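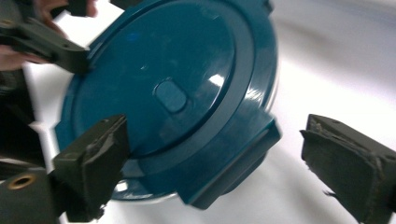

**Figure 1.** Round food-storage container with teal lid, seen from above. The locking flap is at lower right, and the small raised piece near the middle of the lid appears to be a vent.

### 3.2 Lidded containers

Round containers with locking flaps made up 357 of the 1,149 items recorded in the Skistberg household survey. They were treated as a separate class because the lid, the flaps, and the body are often handled as one object but stored as several. Neves, who prepared the coding guide, assigned each container a single entry when the lid was in place and two entries when it was not.

Lid color was coded from the outer surface under ordinary room light. Glossy lids required some care. Glare on a raised ring can hide the groove beside it, and coders at the Keltska site at first entered several grooved lids as plain. The guide was then changed to require a second view of every glossy lid, taken with the container standing on a white tabletop. Body material was entered as "undetermined" wherever a pale surface could be read as either metal or a frosted material.

Flaps were coded by position around the rim. A flap folded down over the side was entered as "down" whether or not the lid was sealed, as sealing was not tested at this stage.
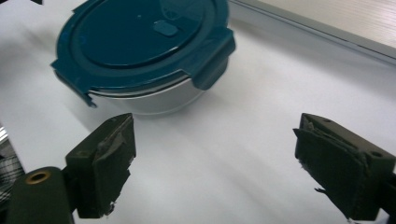

### 3.3 Agreement between coders

Two coders worked separately on a subset of 30 containers. They differed on 7, in most cases over body material.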